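Der Greifer, der nicht loslassen wollte

Wer mir im August erzählt hätte, dass ich mal einen halben Nachmittag lang um einen simulierten Schrank bange, den hätte ich ausgelacht. Aber dann saß ich bei Bendier neben Sushil Shakya, starrte auf seinen Monitor und hielt tatsächlich die Luft an!

Sushil lässt dort zwei Roboterarme durch einen virtuellen Lagergang fahren, Projektname Calado. Erst wenn das am Rechner sauber klappt, darf die Software auf die echte Maschine in Flesunberg (die heißt übrigens Corine, fragt mich nicht). Der Gang ist eng, links ein Regal, rechts ein dunkler Holzschrank, dazwischen muss alles durch.

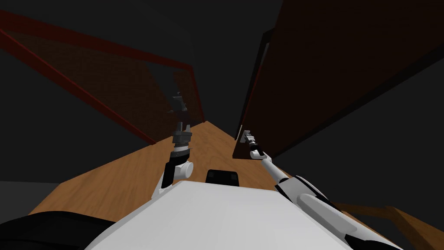 Der Fehler kam in 5 von 124 Durchläufen vor. Klingt harmlos, oder? Fand ich auch, bis Sushil mir die Protokolle hinschob. Die Steuerung meldete »Greifer offen«, bevor die Finger überhaupt fertig waren, und der Arm zog schon zurück. Mit einer Kiste dazwischen reißt er die eben mit. In der Simulation kostet das einen Neustart, in Flesunberg hätte es das halbe Regal gekostet – und im dümmsten Fall steht da gerade jemand.

»Ich hab erst den Motor verdächtigt, dann die Physik, dann mich«, sagt Sushil. Fast eine Woche suchte er an der falschen Stelle. Am Ende ließ er alles Überflüssige weg, keine Kiste, kein Auftrag, nur auf und zu, wieder und wieder, und schaute sich die Sache aus der Nähe an.

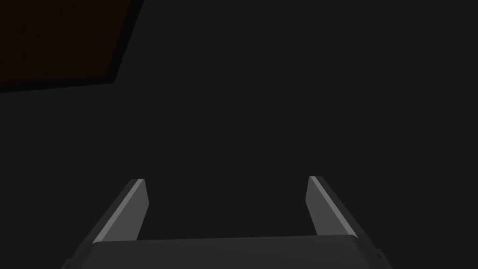

Gefunden hat er eine Wartezeit, die jemand mal fest eingetragen hatte: 20 Millisekunden. Bei freiem Rechner reichte das, bei vollem nicht. Jetzt fragt die Software die Fingerstellung direkt ab, und solange keine Antwort da ist, bleibt der Arm stehen. Punkt. Seitdem liefen nahezu 1.000 Durchläufe ohne Aussetzer, und trotzdem will Sushil den Not-Halt in Flesunberg noch einmal von Hand prüfen, bevor Corine die neue Version bekommt. Ich darf dabei sein, hinter dem Zaun natürlich, und freue mich jetzt schon wie ein Kind.

Wir verwenden Cookies, um unser Angebot zu verbessern. Mit der weiteren Nutzung stimmen Sie dem zu. Einstellungen | Alle akzeptieren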